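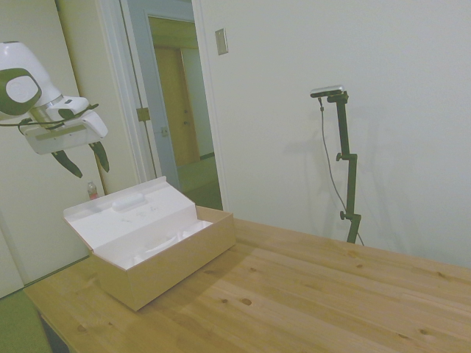
Why are so many night shift jobs in Lekley still open two months after they were posted?
Mostly because of transport and hours. Employers say pay has gone up, but the last bus leaves well before the shifts end, and many applicants turn the offer down once they see the schedule.

The town's job office listed 144 unfilled evening and night positions as of 20 March 2025. The largest group is in food packing and cold storage, followed by care homes and cleaning. Day jobs in the same lines of work usually fill within 2 weeks.

Saltura, which packs frozen vegetables on the east side of town, has 30 of the openings. The company raised its night bonus in January and now pays new hires an extra $900 after three full months. Personnel manager Pascal Tessier said the bonus brought in more applications but did little for the number of people who started work.

"They come to the interview, they like the pay, and then they ask how they get home at two in the morning," Tessier said. "If they don't have a car, that's usually the end of it."

The last bus from the east side leaves at 11:20 p.m. The county looked at a later run last year and dropped it over cost. Mireille Atallah, who heads the job office, said she has asked for the question to be reopened and expects an answer in May.

Child care is the other problem that comes up in exit forms, Atallah said. No licensed center in Lekley stays open past 7 p.m. Parents who take evening work rely on family or trade hours with a neighbor, and several have quit when that arrangement fell through.

Some employers have changed the shifts. Gilbert, a care home operator with two buildings in the area, moved its evening finish from midnight to 11 p.m. in the fall and split the remaining hours between the night staff and an early crew. Rokeya Paul, who took one of the early jobs, said she had turned down the same employer a year before.

"It's the same work - I just couldn't do the midnight finish with two kids," Paul said.

Gilbert has four evening positions left to fill. Saltura said it is not planning to change its hours, but is looking at a shared van for workers who live near the town center.

Applicants can see the full list of openings at the job office on weekdays from 9 a.m. to 4 p.m. Evening appointments are available by phone.

We use cookies to remember your settings and measure visits. By continuing to use this site you accept our cookie policy.

Related items
Wusasell to hire for its summer season
What to ask before you accept a split shift
Job office adds evening appointments
Apprentice pay: what changes this year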